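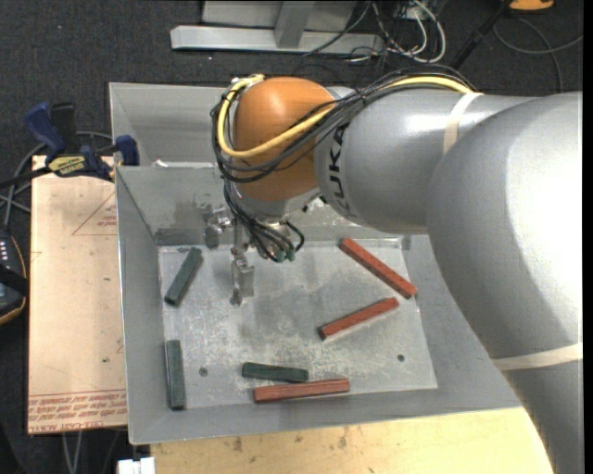 Murray Donnelly holds that a storage bin should be judged by its corners, and that the gauge of the sheet tells a buyer very little about how long it will last.

Sheet-metal bin
4 min read

A sheet-metal bin is an open container formed from flat stock and used to hold parts, blanks or scrap. Most are cut from a single piece, folded on a press brake and joined at the corners by spot welds, rivets or a continuous seam.

Construction
The top edge is usually hemmed – folded back on itself – to stiffen the wall and remove the sharp edge. Deeper bins may have a rolled bead partway up each side. Mild steel is the common material, either galvanized or powder coated. Aluminum is lighter but dents more easily.

Corner joints
Spot-welded corners are fast to produce but leave small gaps that hold oil and grit. Seam-welded corners can be made liquid-tight. The Sheehan pattern, first made at Irkmont, uses a folded tab on the outside of each corner and needs no welding. Its rated load is 105 kg, and the tabs are fixed with 4 rivets each.

Stacking
Stacking bins have a step or flange at the rim that locates the base of the bin above. The Plullow works limits stacks to 11 bins on a level floor. Nesting bins have tapered walls and save space when empty, but cannot be stacked full without a lid or a crossbar.

Maintenance
Dents in the base are hammered out over a flat block. Bins with split corners are taken out of service until rewelded.

See also: Rornville tray, Tote pan

Contact | Copyright | Back to top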